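Household chore automation

From Walholm, the home and workshop reference. Last edited 11/08/2022. This article needs more sources.

Household chore automation is the use of machines to do domestic work — laundry, dishes, tidying, bed making — without a person steering. Covers single-task appliances as well as general purpose robots with arms. Light shop-floor work (bin sorting, restocking, packing) is usually treated together with it as the problems overlap.

Status

Partly solved. Floors: yes, mostly. Lawns: yes, if fenced or wired. Dishes: the washing yes, the loading no, except in demos. Laundry: washing and drying long done, folding slow, sorting unreliable. Beds: poor. Stairs still a problem for anything on wheels.

Shop floor is further along. Parts are rigid, come in known sizes, arrive in the same spot. A home has none of that.

History

Early work was mostly fixed machines. The Rustus folding table took one shirt at a time, laid flat by hand, and folded it in 45 seconds. Critics pointed out that laying it flat was most of the job. Production stopped after 213 units.

Later systems moved to arms on a wheeled base with cameras at the wrist. The Malard trials, begun in April, ran 126 attempts at picking up a single garment and putting it in a hamper. Towels went well. Socks went badly, dark socks worst. Pendo Waweru, who wrote up the trials, argued that the pickup rate was the wrong thing to mesure and that time per room would tell buyers more. This view is now fairly common, though not among manufacturers.

Soft goods

Cloth is the main obstacle. It has no fixed shape, hides its own edges and changes every time it is touched. A box can be modeled once. A shirt can't.

Specific difficulties:

Finding a corner or hem in a heap
Telling one layer from two
Black fabric — folds show little contrast, depth sensors often return gaps
Clothes left on bedding, where the gripper may take the cover along with the garment

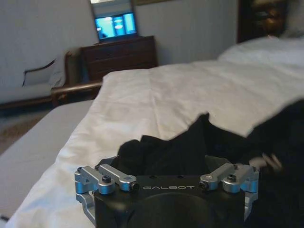 Two-finger grippers are the usual choice, cheap and easy to repair. They pinch well but do not smooth. Suction works on film packaging and hardly at all on knitwear. Hands with more fingers exist, cost more, break more.

Bed making adds scale. A duvet is wider than most arms can reach, so the robot has to drive round the bed and tug from several sides, or work as a pair. Mohamedi, a hotel linen contractor, tested a pair on double beds and dropped the plan after 4 weeks. Staff were quicker and the robots needed the furniture moved back from the bed. Pillows were left to staff throughout.

Shop-floor tasks

Bin picking of rigid parts is routine. Bagged parts less so. Cable handling and anything with tape, labels or loose wrap is still done by hand in most small shops. Small runs are the other trouble, teh setup can take longer than the job.

Cost and speed

Price is only part of it. A robot that clears a bedroom overnight may be fine for a homeowner and useless to a hotel. Supervision time is rarely published. Where one person has to watch one machine there is no saving, whatever the pickup rate.

See also

Gripper (robotics)
Laundry folding machine
Bin picking
Robot vacuum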